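Open Afternoon at the Hister Furniture Works, Bretville
Report by Ctibor Bednárik

Print this page | E-mail this page

Hister opened its Bretville site to visitors for one afternoon in April. The group was small, and the tour covered the molding hall, the parts store and the assembly room. Most of my notes concern the last of these.

The assembly room deals with light molded furniture that ships flat. Legs and top travel in one carton and the customer screws them together. The site checks fit on samples from each run, working upside down on covered tables.

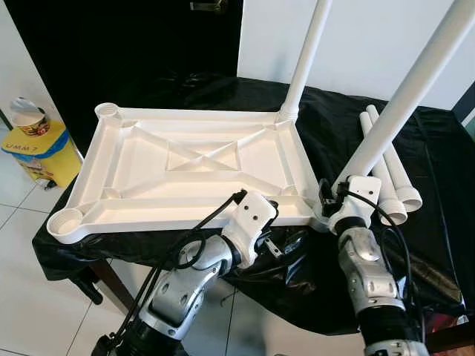
White frame, underside up, with threaded sockets at the corners.

The underside is worth more attention than it usually gets. A grid of ribs runs between the raised outer rims, and a diagonal brace fills the smaller rectangle in the middle. The legs are tubular, with a ribbed, threaded base that screws directly into the corner socket – no separate bracket or bolt at the joint. Our guide put the leg length at 40 cm for the low version and said the socket had been redrawn three times before the thread started cleanly by hand.

I asked about cross-threading. The advice was to turn the leg backward until the thread drops, then forward with light pressure. Two visitors tried it on a spare frame at the next table and both managed it. A leg started at an angle goes in part of the way and binds.

With legs fitted, the rounded, ridged collars at the corners are easier to judge. They carry the side load, according to the guide, and the X-shaped ribbing keeps the panel from twisting. 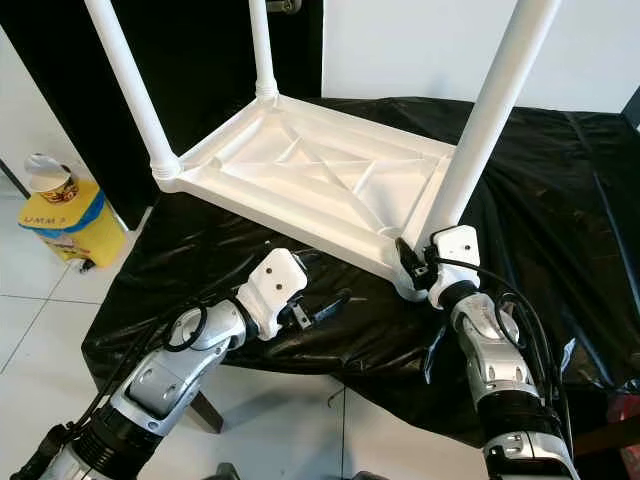
Getting there

The works is a short walk from the Bretville bus stop. Entry is by the side gate, and parking is limited. Closed shoes are required in the molding hall. The tour lasts some 2 hours.

Related items
Kandasamy: a visit to the carton plant
Pallemov tool fair, notes from the hall
Storing molded parts over winter

Print this page | E-mail this page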